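Re: Is the 2-bin method worth the trouble?
Posted to the small-parts list, October, 9:40 pm
6 replies | 3 shares

> We switched the whole stockroom to two bins per part last
> spring and I will never go back. No counting, no
> spreadsheets, no running out. When the front bin is empty you
> pull the card, order, and start on the back one. Mollitz has
> a starter kit with the cards already printed. They say it
> cuts stockouts to zero. Anybody still doing a monthly count
> is wasting their life.

I've read this same message on this list in one form or another for years, and I'd like to see the part where somebody says what it cost them.

Two bins is fine if your parts get used at a steady pace and your supplier ships when they say they will. That's a hardware store selling wood screws. We repair sewing machines and a few knitting machines. I can go four months without touching a certain spring and then need nine of them because a school sent in everything it owns. A card doesn't know that. The card says "reorder at empty," and by the time the front bin is empty the back one is already half promised to somebody.

Then there's "cuts stockouts to zero." Zero compared to what? If you never counted before, how do you know how often you ran out? I asked Mollitz this by email and got back a brochure. The brochure has a bar chart with no numbers on the side of it.

I did try it, by the way. I put 39 part numbers on two bins and left the rest alone. After one season I had more money sitting on shelves than before, which makes sense when you think about it: you're buying a full second bin of everything, including the stuff that moves once a year. Three of those part numbers have been replaced by newer ones and I own a lifetime supply of the old kind. 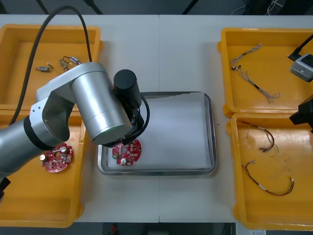 DALEN, October. The shop is quieter now, so I went back through the slips to see what we were really short of. It was almost all the same handful of things: needle clamps, bobbin case springs, and one belt. None of them had run out because of how they were stored. The belt ran out because Grustska quit making it and didn't tell their dealers. You could have had ten bins.

What did help was dull. I wrote the lead time on the front of each bin in grease pencil, and I changed it when a supplier got slower. The Jastari parts used to take a week and now take six, so those get ordered while the bin still looks full. Anything I haven't touched in two years comes off the shelf and goes in a box under the stairs. That freed up more room than any kit would have.

I'd also push back on the bit about counting being a waste. A count is how I found a whole bag of the wrong feed dogs sitting under the right label. A card system would have let me go on happily until a customer had one installed. It takes me an evening and I listen to the ball game.

If you run a place where the same forty things go out the door every week, go ahead and use two bins. You can make the cards out of cereal boxes. But please stop telling new people on this list that it works for everybody. The last person who asked had a one-room clock shop, and three of you told them to buy a starter kit before anybody asked what they fix.

Does anyone have a source for that Grustska belt, or a measured length for something close? The flat one, not the toothed one. I have one customer left waiting on it and she's been very patient.

> Anybody still doing a monthly count is wasting their life.

Guilty, I guess. Next one's in November.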